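Zurnivar Hand-Guide Teleop Kit, two-arm version
Oct 24, 2021

So I've had the Zurnivar kit on my bench at Bidthorpe for 16 days now and I have opinions! Quick background: I teach our arms small bench jobs by steering them through the motions myself, then the recordings go off to training. For years I did that with a game controller (don't), and after that with the Grerkano handles, which I liked fine until the triggers went mushy.

The Zurnivar handles are a big step up. They're light, the squeeze on the gripper trigger feels close to what the fingers are doing, and I had both arms moving together within 20 minutes of opening the box. My test job was sorting a circuit board and some little wire harnesses between a steel tray and yellow bins, and wires are where cheap handles fall apart. You need to close on them softly and then hold that exact squeeze while you swing over to a bin, and I could do it! I got 12 clean recordings in a row on my second afternoon, a personal best.

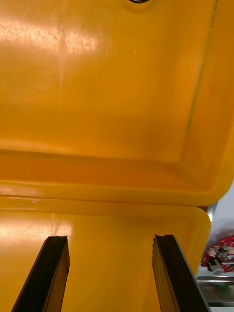
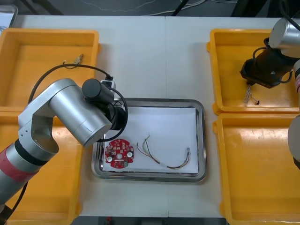

Yellow plastic up close from the gripper, then the whole bench with both arms over the bins and tray.

Now the grumbles. The wrist view has a lag to it, and when I'm in tight against shiny plastic I find myself slowing way down and peeking at the overhead view instead (glare doesn't help, turn your lights down a bit if you can). The left handle drifts if you leave it sitting, so you have to re-zero before each session. And the foot pedal for start/stop recording slides all over a smooth floor. I stuck rubber feet on mine.

The software is OK. Trimming a bad take is easy, deleting one takes 7 clicks for some reason. It also saves straight to Manzano, so if you're already set up there you're in luck.

Would I buy it again? Yep, mostly for the triggers. If you only run one arm I'd hold off, there's supposed to be a single-handle version coming in December.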